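Can it put the shopping away yet?

I've had the same test for household robots since I was about nine, and it's never changed. Can it put the shopping away? I don't care if it can do a backflip. I don't care if it can pour a beer for a man on a stage in a nice jumper. I want to walk in with four bags cutting into my fingers, dump them on the side, go and sit down, and come back to a kitchen with everything where it lives.

So when people ask what I think of the latest lot (and they do ask, because I've been banging on about it on here for years) that's still the thing I go back to. Last time I wrote about this I was in a bad mood, having just spent a whole evening on the phone about the dishwasher, and I was probably a bit harsh. February is a gloomy month for optimism anyway. Let me have another go.

First, what we've already got. I've got a robot hoover from Edon, second hand, and I'm fond of it in the way you're fond of a dim dog. It does the hall and the front room very well and it has a feud with the bathroom mat. I'd say it has saved me a good bit of hoovering and cost me a good bit of picking things up off the floor, and I'm still slightly ahead. The washing machine is a robot too, if you squint, and a much better one. Nobody puts it on a stage but it's done more for my weekends than anything with arms ever has.

The trouble is the bits in between. The machine washes the clothes, and then there's a wet heap, and the wet heap is mine. The dishwasher washes the plates and then they sit there, clean and smug, until I put them away. All the chores left over in my house are picking a thing up from one place and putting it down in another. Socks, mugs, post, tins, toys, tea towels. If you solved picking up and putting down I'd have nothing left to moan about but the ironing.

And picking up and putting down is hard! I didn't properly believe this until I started reading around it. My hands do it while I'm thinking about something else. You reach for a tomato and your fingers have already decided how hard to squeeze before you've noticed you wanted a tomato. You know a lemon will put up with being grabbed and a ripe peach won't. If it rolls, you go after it. A machine has to be given all of that, or work it out, and then do it again in a kitchen where the light is different and somebody has moved the fruit bowl.

A lot of the working out happens in simulation these days, in made-up kitchens on a computer, where an arm can try the same little job over and over and nothing gets broken. I'd pictured that as something very flash, all glowing lines. What you get is fruit, mostly. A plate, a tray, a pair of black grippers and a lot of marble worktop that's a good deal tidier than mine.

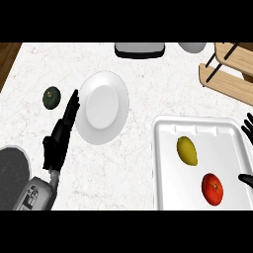 Zalska thinks I'm being soft, and left a long comment under the last post to tell me so. The gist was that a pretend kitchen never has a sticky patch on it, that moving fruit about is a party trick until it works in a house with a toddler and a cat, and that people have been promising a robot butler for as long as there have been electric kettles. Fair enough, most of it. There was also a line about how by the time the thing has put one lemon away you could have done the whole shop and had a cup of tea, and I did laugh at that.

I don't wholly agree, though. I think slow is fine. My dishwasher takes an age and I've never once stood next to it tapping my foot, because I'm not there, I'm on the sofa. If a machine took until midnight to put my shopping away, and did it quietly, and the frozen stuff went in first, I'd be delighted. What I couldn't live with is having to watch it. The minute I've got to hover in the doorway in case it goes for the eggs, I may as well do the eggs myself.

Which brings me to the numbers, and I'm sorry, I do like a number. There's a small outfit called Sodlow that put out a write-up of their own trials, a real arm on a real worktop, sorting groceries into trays and onto shelves. They ran 1,414 attempts and the arm got the item where it was meant to go 94 per cent of the time. I read that and thought, blimey, that's nearly there. Then I made the mistake of counting what came out of my own bags on Thursday, and it was 57 things. At 94 per cent that's three or four items a week on the floor, or in the wrong cupboard, or (my personal fear) behind the fridge. One of those is going to be the jar of beetroot. It's always going to be the jar of beetroot.

They were pretty straight about it, to be fair to them. Carrier bags weren't included, so somebody had already laid everything out, and that's a big chunk of the job in my book. Getting a tin out from under a bag of salad and a loaf is half the battle. They also said soft packets were the worst of the lot, and I can believe it, as I've been defeated by a bag of grated cheese myself.

It's a different story on the shop floor. I worked in a warehouse for a couple of years before I did what I do now, packing mostly, with a stint on returns, and I've kept half an eye on that world. The jobs there are much friendlier to a machine. The boxes are the same size as yesterday's boxes. The shelf is where it was. No one has left a school bag in the aisle (well, hardly ever). I had a look round a place last autumn that uses a Nishimura arm to load trays at the end of a packing line, and it was lovely to watch, very steady, a bit like watching someone knit. It managed 36 trays while I was standing there and I didn't see it fluff one.

But even there, every so often something odd came down the line, a dented carton or one with its flap up, and a person in a hi-vis leaned over and took it off and dealt with it. Two seconds, barely looked. That's the bit that stuck with me. At home nearly everything is the odd carton. I've got one cupboard where you have to lift the door a bit as you open it, and a drawer that only shuts if the big spoon is lying on its left side. I know all that without knowing I know it. I'd have to explain it to a robot, and I've never managed to explain it to visitors.

A few of you asked what I'd buy if I had the money now. Nothing with arms, is the short answer. I'd get a better hoover robot, one that can see a sock coming, and I'd put the rest towards a new dishwasher. If you've got trouble with your hands or your back then it's a different sum altogether, and I'd be much less sniffy about a machine that could reliably do just one thing, like lift a pan or fetch a mug down from the top shelf. I'd love to hear from anybody who's tried something like that at home. There's far too much written about this by people like me, who can reach the shelf perfectly well and simply don't fancy it.

As for when, I've stopped guessing. I said five years in a post when I first started this blog and I've gone back and read it and I was very sure of myself. I do think the fruit will get sorted first. A lemon is a nice solid sort of thing, it doesn't sag, it doesn't spill, and it doesn't much mind which way up you put it. Then tins, then boxes, then bottles. Bags of salad a long way after that. Fitted sheets never, I should think, but then I can't fold one of those either, I just roll it up and shut the cupboard quickly.

Next time I'm going to have a proper look at window cleaning ones, as two of you have written in about them with completely opposite opinions and I'd like to find out who's right. If you've got one, tell me what it does in the corners.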